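March 2, 2022

Monthly walk-through, Clandance building, both floors. Done by me (Malcolm Whitlock), start to finish, with one coffee break. Same list as always, and my comments are under each item so you don't have to squint at my handwriting in the binder anymore!

**Key:** [x] fine, [ ] needs work, [~] fine for now but I'm keeping an eye on it

## Entrance and stairs

- [x] Front door closes and latches on its own
- [x] Floor mat flat, no curled corners
- [~] Stair treads

The fourth tread from the bottom has started to lift at the nose again. I pressed it down with my shoe and it stayed, but it stayed last time too, so I've put it on the list for Palacios when they come in April. Please don't tape it. Tape makes it look fixed and then people stop watching their feet.

- [ ] Handrail, upper landing

Loose at the wall bracket. I can wiggle it with two fingers. Two screws, ten minutes, and I'd have done it myself if my drill had been charged (it was not). Going back tomorrow.

## Exits and alarms

- [x] Both exit doors open all the way
- [x] Exit signs lit
- [x] Emergency lights, test button held down
- [~] Smoke alarms

All the alarms chirped when tested, but the one outside the copy room sounded kind of sad compared to the rest. I swapped the battery and it perked right up. If you hear it chirp on its own, call me at extension 931 and don't just pull it off the ceiling. Yes, I know who did that. We've talked.

- [ ] Back hallway clear

It's the Wonomance boxes again! I love that we get our shipments early now, I really do, but they can't live in front of the back exit. I could get past sideways, and I'm not a big guy. They need to go in the storage room the same day they show up, even if it's late and everybody wants to go home.

## Fire extinguishers

- [x] Gauges in the green
- [x] Pins and tags in place
- [x] Nothing hanging on them

Somebody had a very nice scarf on the lobby one in the last report. No scarf this month, thank you.

## Electrical

- [x] No cords under rugs
- [x] Panel door closes, nothing stacked in front
- [ ] Power strips

Found one strip plugged into another strip under the long counter upstairs, with a space heater on the end of it. I unplugged the heater and left a note. Heaters go straight into the wall, every time, or they go home with you. If your corner is that cold, tell me and I'll look at the vent, because I'd much rather mess with a vent than write this paragraph again.

## Desks and work surfaces

- [x] Desks steady, no rocking
- [x] Drawers closed at end of day
- [~] Tops wiped down

Much better than February. The new cleaner from Clelleo doesn't leave that sticky film the old stuff did, and I could set my clipboard down without it grabbing on. 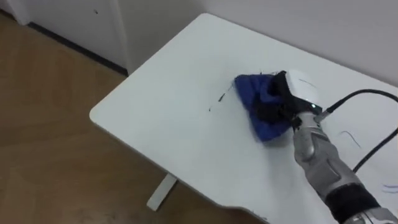 I did find the spray bottle sitting next to the coffee maker, though, and it needs to go back in the supply closet with its cap turned to off. Same shelf it's always been on, left side, below the paper towels.

- [x] Walkways between desks wide enough

## Kitchen

- [x] First aid kit sealed and stocked
- [ ] Fridge

The seal on the door is coming away at the bottom, so it doesn't always catch. Push until you feel it grab. I've asked for a quote on a new seal, and the repair place says replacing one is no big deal, but they want the model number and that's on the back, so I need a hand sliding it out sometime this week.

- [x] Microwave plug and cord

## Still open

- Handrail bracket, upper landing (me, tomorrow)
- Stair tread (Palacios, April)
- Boxes out of the back hallway (whoever signs for them)
- Heater by the long counter (I'll stop by and check)
- Fridge model number (me plus one helper, please)

Signed copy is in the binder by the front desk. If I missed something, write it on the yellow sheet and I'll get to it on my next round.

Malcolm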